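We use cookies to improve your experience. By continuing to browse you accept our cookie policy.

Section 5: Washing and Drying Printed Clothing in the Doucette Washer-Dryer
By Corinne Zamora
October 22, 2021
14 shares | 3 comments

The Doucette has a program called Print Safe. The maker's leaflet says it protects any printed garment. I would not take that at face value. It is a cool wash with a slow spin, and you can get the same result from the Delicate program if you change two settings. The steps below do that.

Before you start

1. Read the care label sewn into the garment. If it disagrees with this guide, follow the label.
2. Rub the print with a damp white cloth. If color comes off, wash the shirt alone.
3. Turn the shirt inside out. Close zippers on anything else in the load.

Note: The load sensor is supposed to judge weight by itself. On small loads it tends to guess high and use too much water. Set the load size by hand.

Washing

4. Turn the dial to Delicate and press Temp until the Cold light comes on.
5. Press Spin until the display reads 1,000, then press once more to drop to the next speed down. Full spin leaves hard creases, and a crease across thick ink is where cracks start.
6. Add liquid detergent to the left drawer. Half the amount printed on the bottle is plenty for a small load.
7. Leave the softener drawer empty. I know the Flenby softener claims to "refresh" prints. I tried it on three shirts and could see no difference, except that one print felt tacky.

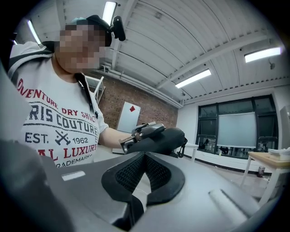
8. Press Start. The door locks until the program ends. The time shown on the display is hopeful, and it will sit on the last minute for a good while.

Drying

9. Take the shirt out and pull it gently back into shape by the seams. Do not tug on the print.
10. Hang it inside out, out of direct sun. If you must use the dryer, choose Low Heat and stop it while the cloth is still slightly damp.

Caution: Never iron directly on a print. Turn the shirt inside out or lay a plain cotton cloth over it.

Caution: Do not put garments with fresh heat-transfer prints in the dryer until the transfer maker's waiting time has passed.

If the print cracks anyway

Check that step 5 was followed, as the machine goes back to full spin after a power cut. Darlene Després, who tested this section, lost a favorite shirt that way in May. Some prints are simply cheap and will crack whatever you do - no program fixes that.

Error code E5 means the drain filter is blocked. See Section 6.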